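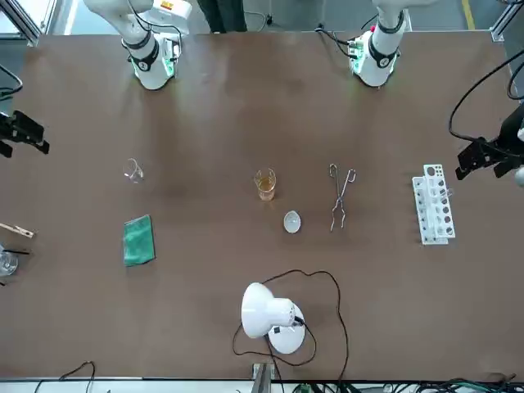 La promesa de los dos brazos

Llevo 7 meses compartiendo laboratorio con un par de brazos blancos y todavía no sé a quién le ahorran tiempo. En Tollomero, donde hacemos control de calidad de barnices, la dirección los presentó en noviembre con la frase de siempre: el equipo quedaría libre para tareas de más valor. Pregunté cuáles eran esas tareas. Sigo esperando la lista.

Lo que sí ha cambiado es la jornada. Antes una analista entraba, cogía sus vasos, sus pinzas, su gradilla, y se ponía. Ahora primero prepara la mesa para la máquina, comprueba que todo esté donde el programa Drollora lo espera y se queda al lado por si hay que parar. Eso no aparece en ningún informe. En el último se hablaba de 303 ensayos automatizados, y ni una línea sobre las horas de quien los vigiló. 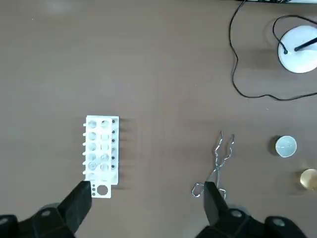 Unas pinzas de crisol las maneja bien cualquier alumno de prácticas al segundo día. Lo difícil de este oficio es otra cosa: notar que una muestra huele raro, desconfiar de un resultado demasiado bonito, y eso se aprende con las manos ocupadas. Si a los nuevos los ponemos a mirar, dentro de unos años no habrá quien sepa desconfiar.

No pido que se los lleven. Hay trabajos con disolventes que yo le cedería mañana mismo a cualquier brazo – y con gusto. Pido que se cuente todo el tiempo, también el nuestro, y que las 2 plazas que quedaron sin cubrir desde entonces se discutan con el personal delante.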